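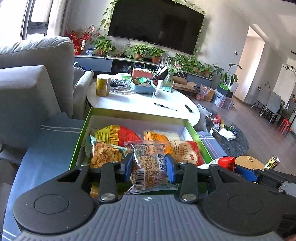
Small Carnivore House: Weekly Safety and Housing Inspection
Vivby Animal Park, north loop

Completed October 27, 2024. Form revision 9. Comments follow each item where the result was anything other than a plain pass, or where the condition has changed from the last sheet.

Result codes: P = pass. PC = pass with comment. R = repair needed, area may stay in use. X = out of service until cleared.

Section A. Keeper corridor

A1. Outer door closes and latches without being pulled. P

A2. Inner door will not open while outer door is open. PC
Interlock works from both sides. The indicator lamp on the corridor side is slow to change, and the delay is long enough that a person could take the old reading as the current one. Lamp relay to be changed at the next electrical visit. Until then, check through the viewing panel before touching the inner handle.

A3. Viewing panel clear, no crazing or loose seal. P

A4. Floor drain covers seated and screwed down. R
One cover near the wash sink rocks underfoot. Two screws present, two missing. Replacement screws must be stainless. The last set were plated and rusted through.

A5. Radio check from the far end of the corridor. P

A6. Lock and key count matches the board. P

Section B. Shift doors and slides

B1. Slides travel full height and drop without sticking. PC
Slide between dens 3 and 4 needs a second pull on the cable. Track cleaned during inspection, which helped but did not cure it. The cable shows no broken strands. Suspect the upper pulley.

B2. Slide lock pins on tethers, not loose on the ledge. P

B3. Each slide labeled at the operating handle. R
The label on den 4 has faded to the point where it can't be read under the corridor lights. The same label was noted on the previous sheet.

B4. Finger gap between slide and frame within limit. P
Limit is 8 mm. All slides measured with the gauge, closed and pinned.

Section C. Outdoor yards, fishing cat and binturong

C1. Mesh panels: walk the full perimeter and check every clip by hand. PC
Clips on the lower run of the binturong yard are tight. On the upper run one clip has turned in its seat — no gap, but it should be reset before the winter cover goes on.

C2. Roof mesh free of leaf load and fallen branches. R
Leaf load is heavy in the northeast corner under the oak. Mesh sag is visible from the public path. Clear from the ladder platform only. Staff may not lean on the roof mesh for any reason.

C3. Climbing structure: joints, lashings, platforms. P

C4. Public barrier, standoff distance. P
Measured at 80 inches at the narrowest point, beside the yard sign.

C5. Pool edge and skimmer guard. PC
Skimmer guard is in place. Algae on the entry ramp should be scrubbed at the next drain-down.

C6. Hot wire reading at the far post. P 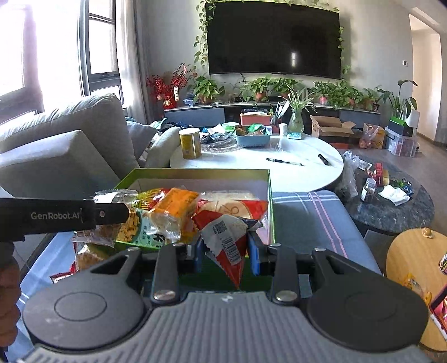 C7. Planting trimmed back from the mesh, inside and out. R
Bamboo on the outside of the fishing cat yard has reached the mesh at two points. It doesn't give the cat a foothold, but it hides the clips, and the clips behind it could not be checked. Item C1 is therefore incomplete for that stretch and must be repeated after cutting.

Section D. Indoor dens

D1. Heat lamps guarded, cable out of reach from the highest perch. P

D2. Den temperature within the posted range at floor and perch. PC
Floor readings are in range. The perch reading in den 2 is at the upper end. The Gedar controller was set back one step and should be read again after a full night.

D3. Bedding dry, no mold, no string or plastic ties. P

D4. Nest box lids secured from the keeper side. P

D5. Enrichment items checked for wear. X (one item)
The hard feeder ball from den 1 has a crack running out from the fill hole. It has been pulled and tagged. Do not return it to the den and do not glue it. The remaining items are sound.

Section E. Food preparation

E1. Thaw cooler temperature logged twice daily. PC
Log is complete except for one evening entry. A missing entry must be left blank and marked as missed. It may not be filled in later from memory.

E2. Separate boards and knives for fish, whole prey and produce. P

E3. Supplement containers closed and dated. P

E4. Scale reads zero when empty and passes the test weight. P

Section F. Emergency equipment

F1. Fire extinguishers charged and unobstructed. R
The unit by the quarantine door had a hose cart parked in front of it. Cart moved. The floor marking there has worn away and needs repainting.

F2. Capture nets, shields and crates in position. P

F3. Recapture plan posted, current revision. PC
The posted copy is current, but the yard map attached to it still shows the old service gate. The Yuen gate replaced it this season and opens in the opposite direction. Swap the map.

F4. First aid cabinet stocked and sealed. P

Open items carried forward

A4, B3, C2, C7 and F1 are due before the next weekly sheet. A2 and B1 wait for the contractor. C1 stays open for the bamboo stretch. D5 closes when a replacement feeder is signed in. The northeast corner of the roof mesh takes priority over everything else on this list, as wet leaves weigh more than dry ones and rain is forecast.

The north loop path stays open to visitors while the roof is being cleared, with a rope across the narrow section. For the Festidetti evening opening, the rope must be down and the ladder locked away before the gates open.

Comments (3)

meshandclips
We had the same rocking drain cover problem for years. Check the frame as well as the screws. Ours had lifted on one side and no screw was going to fix that.

northloop_regular
Thank you for posting these. I wondered why there was a rope by the binturongs. Is the slow lamp something visitors would ever be near?

oldkeeper8
Reply to northloop_regular: no, A2 is inside the staff corridor. I'd have coded it R myself. A lamp that tells you the wrong thing, even briefly, is a repair.

This site uses cookies to remember your settings and count visits. By continuing to browse you accept their use. Accept | Manage settings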